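Artificial turf for a backyard putting green, watering and infill questions

Rallo70
Posted 23 May 2025

So we're finally doing it. My wife signed off on a small putting green behind the garage and I've got two quotes sitting on the kitchen counter. One is for Brandach turf with sand infill, the other is a Todley product with a shorter pile and no infill at all. The Brandach guy wants to dig down and put in crushed stone. The Todley guy says he can go right over the old patio slab. Second one is cheaper by a lot, and I'm tempted! Spot gets full sun from lunch until dinner. Anybody live with either one?

slowplay_dan
Don't go over the slab. I did, and every chip shot bounces like it hit the driveway (it did hit the driveway). Putting is fine. If you only ever putt, save your money, but you'll want to chip after a month, trust me.

Namgil_K
I disagree with Dan a little. Mine is on concrete with a foam pad under it and I chip onto it all the time. You do have to land it short and let it run. What I'd worry about is where your water goes. Which way does the slab slope?

Rallo70
Toward the garage, naturally. About a hose, too: do you guys rinse yours? The spigot is on the far side of the house and I was thinking of having a plumber run a line over while the yard is torn up.

Namgil_K
Then fix the slope first, pad or no pad. And yes, run the line. I rinse mine when the dog's been on it and on really hot afternoons before I go out there barefoot. Get a frost-free one with a handle you can turn with wet hands. 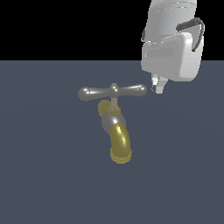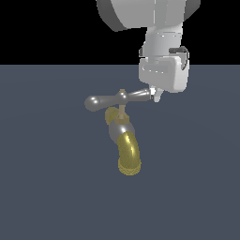 Faucet and robot arm, both renders

fringe_benefits
I'm with Nam-gil on the water line, but you're all skipping the sun thing. Full afternoon sun on short pile with no infill gets HOT. Mine has sand and it's still no fun in bare feet by 3. Also ask both guys for the name of somebody they did a green for a few years back, and go roll a few balls on it. A sample square tells you nothing about how the seams hold up.

slowplay_dan
Seams, yes. How big is this thing anyway?

Rallo70
24 feet long and maybe half that wide where it bulges out. Three cups. The Todley quote has one seam across the middle, Brandach says they can do it without one.

slowplay_dan
One seam across the middle is right where all your putts go. Hard pass from me.

Namgil_K
Eh, a good seam you won't feel. I have one and my brother-in-law has putted over it for two summers without noticing. A bad one, sure, that'll kick the ball sideways every time. It comes down to who's gluing it.

fringe_benefits
How much speed do you want, though? Sand lets you tune it. Brush it and add a bit, roll it, try again. I spent most of October fussing with mine (over 80 pounds of sand, one coffee can at a time) and I love it now. With no infill you get what you get.

Rallo70
OK, the tuning part might be what sells me, I'm a fusser too. Going to call the Brandach guy back and ask if he'll knock something off if I haul the old slab away myself.

Namgil_K
Rent the breaker, don't swing a sledge. And call before you dig for that water line!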